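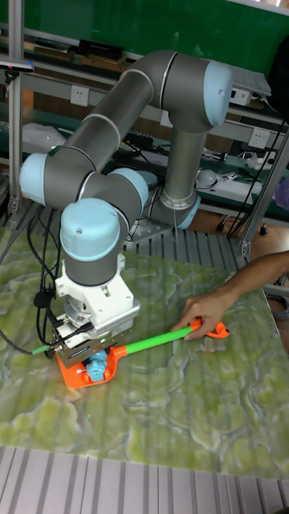 Slide 4. Arm holds the orange base; the operator guides the handle end of the green rod.

Speaker: Nawal Radwan, Kesum

Staff at the Zondonberg site previously held and fitted each part alone. Holding is now assigned to the arm. Of 11 assembly posts, none was removed, but duties and grading were revised in April. Pause for questions on pay.

Hajar Abdelaziz will then present the training plan, 95 hours per operator.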